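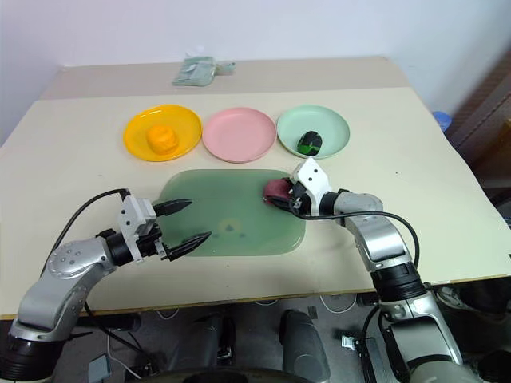

Thursday, July 6, 2023

The town of Hovier will change the way lunch is served at its two public preschools when classes resume, the school district said. Children will pick their own food from shared dishes set out on the table, and the district will stop sending meals in sealed single-use boxes. Plates will be told apart by color, such as yellow, pink and pale green, so that staff can keep meals for children with allergies separate. The change follows a trial at the Porik Street preschool that began in March.

The district serves 122 preschool lunches a day. During the last full week of the trial, the Porik Street kitchen threw out 200 fewer boxes than in the same week a year earlier, according to a report given to the school board on Tuesday night.

Food will still come from Plondora, the catering company that has held the contract for the past four years. The price per meal stays the same. The district will spend $858 on serving spoons, pitchers and extra dishes, paid for out of the existing kitchen budget.

Parents who want a child to keep getting a packed meal can ask for one in writing at the district office on Ruchti Avenue. Allergy forms from last year have expired and must be filled out again before the first day of class. Menus for the fall will be posted at both schools in August.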